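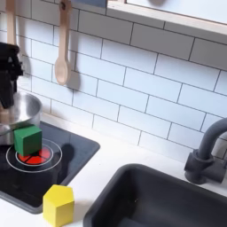 *Black gripper over a stainless steel pot at a kitchen test station, with a green cube on the burner marking. Tridmont site.*

**Zernby moves kitchen handling tests to robot arms at Tridmont**

Zernby has switched the routine part of its kitchen handling tests at Tridmont from manual work to robot arms. The change took effect in May and covers 3 stations, each built as a small kitchen counter with a stovetop, a sink and a tiled back wall. Painted blocks are used with ordinary cookware in the standard test set.

The work consists of short pick-and-place tasks: a block is moved from the stovetop to the pot, from the pot to the counter, or from the counter to the sink. Until this spring, technicians did the moves by hand and entered the result of each one on a paper sheet. The arms now run the same list under control software supplied by Virk, which writes the start time, end time and grip force of each move to a log.

In the first full month the stations completed 766 runs. Zernby did not give a figure for manual runs over the same period last year. It said the two are hard to compare, as manual runs were grouped by shift and often left out failed grips.

Staffing on the floor stays at eight people, but the split of duties has changed. Two technicians per shift now watch all three stations from one desk. They reset the blocks between runs, clear stops and decide whether a failed grip should be repeated or marked as a fault. The rest have moved to fixture repair, log review and writing new task lists. Pay grades were left as they were, according to the company.

The reset work is still done by hand. A technician opens the station gate, which cuts power to the arm, puts the blocks back at their start points and closes the gate again. Staff asked for a longer delay between gate closing and first motion, and the delay was raised from 2 seconds to 8 in the second week.

Log review has taken more time than planned. The software flags any move in which grip force falls outside the set range, and many of the early flags came from blocks tilted at the start of a run - a condition the manual sheets had no column for. Reviewers now sort these into a separate class. A revised start check is being tested on one station.

Training was run on site by Ustier and lasted three days per group. It covered safe entry, restart after a stop and basic changes to a task list. Technicians can edit the order of moves and the rest position of the arm. Changes to speed or force limits still go through the controls engineer.

Some manual testing remains. Tasks with water in the sink, and tasks with cloth or other soft items, are done by hand at a separate counter. Zernby said it has no date for moving these to the arms. A fourth station is on order and will use the same layout, with the gate moved to the sink side to shorten the reset walk.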